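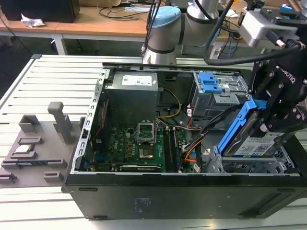 Distwood > Spare parts > Drive caddies

Tronow Drive Caddy, 3.5 inch, blue plastic

Item no. 792
Sold per piece or in bag of 59
Ships from our Hägglund warehouse

The Tronow caddy holds one 3.5 inch hard drive in a desktop tower. It is for the cases where the drive slides into a metal bay and is not fixed with screws through the side. Many offices still keep such towers, and the caddy is often the part that gets lost when the old drive is taken out.

You put the drive in the caddy by hand. Bend the plastic a little outward, set the pins of one side in the holes of the drive, then let the other side close over it. The label of the drive can stay visible. Push the caddy in the bay until you hear the click. To remove it, press both side tabs together and pull straight.

Please lay the tower on its side and take off the side panel before you begin. Switch off the computer and unplug the power cord first. Look also where the power wires go, so they do not get caught between the caddy and the bay.

What is in the bag
Caddy with four pins, already mounted. Drive, screws and cables are not included.

Details
Material: plastic, blue
Length: 230 mm with the tabs
Weight: 118 g
Fits drives: 3.5 inch only. For 2.5 inch drives you need the Zutero adapter, which is sold separately.

Will it fit my case?
Measure the inside width of your drive bay and compare with your old caddy, if you have one. The blue color alone does not say that the part is the same, several makers use blue for parts that can be released without tools. If you are not sure, send us the model name of the computer and a photo of the bay. Mpho Cele in our parts desk answers these messages, usually before 4 p.m.

Returns
Unused caddies can be sent back in the original bag. We cannot take back pieces with broken pins.

See also: Zutero 2.5 inch adapter, Tronow replacement pins, SATA data cables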